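Small things get their own box at the Laizer swap room

Posted August 25, 2024
By Raluca Tudose

The swap room at the Laizer community house opens again after the summer break, and the first thing regulars will notice is the bathroom shelf. It's tidy. Finally.

Tubes, combs, razors, travel soaps - all of it used to go in one deep drawer by the door. Things leaked. Caps went missing. Tumaini Kashindye, who runs the room, spent most of January pulling it apart and has been at it on and off ever since.

Her final tally was 641 items. Of those 457 were still sealed or otherwise fit to pass on. The rest went in the trash or got sent back to whoever had left a name on them.

"I stopped reading labels after the first afternoon," Kashindye said. "If it was open and no one claimed it, out."

The new system is clear open-top boxes, one kind of thing per box, tubes standing up with the cap at the top. There are 17 boxes so far, and 3 more are on order from Andato, the housewares shop on the corner, which is giving the room a discount. Bigger bottles stay in the closet for now.

Not everyone is sold. Hamisi Mbwambo, a regular on weekday mornings, said the old drawer was ugly but at least it shut. "Dust," he said. "You'll see." Kashindye says lids are possible later, depending on money.

Tanveer Farooqui has offered to cut shelf dividers so the boxes dont slide around. No date on that yet. Labels are coming too, in big print, after a couple of people complained they couldnt read the handwriten ones.

Sorting happens at the light wood table, and the rule there is to clear it before you leave. Bring items clean, caps on. Nothing past its date. Medicines are not accepted and should go to a pharmacy - ask there about drop-off. Toothbrushes only in unopened packs.

Clothes and kitchen items are on the same racks as before. The book cart has moved next to the stairs, which has already caused some grumbling. Godfrey Rugemalira is taking names for anyone who wants to help with sorting, sign-up sheet is on the door.

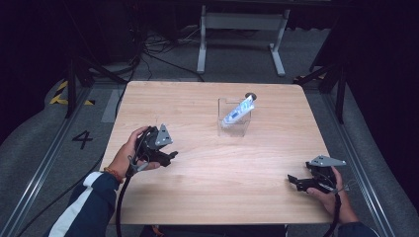 Blue-and-white tube in a clear box, black cap up top.
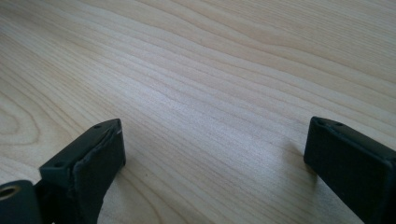

Can I drop off a tube that's been opened?
Only if you leave your name on it and plan to pick it up again. Opened tubes for the swap shelf have to be thrown out, so please hang on to them and use them up at home. Sealed ones can be handed in at the desk any time the room is open.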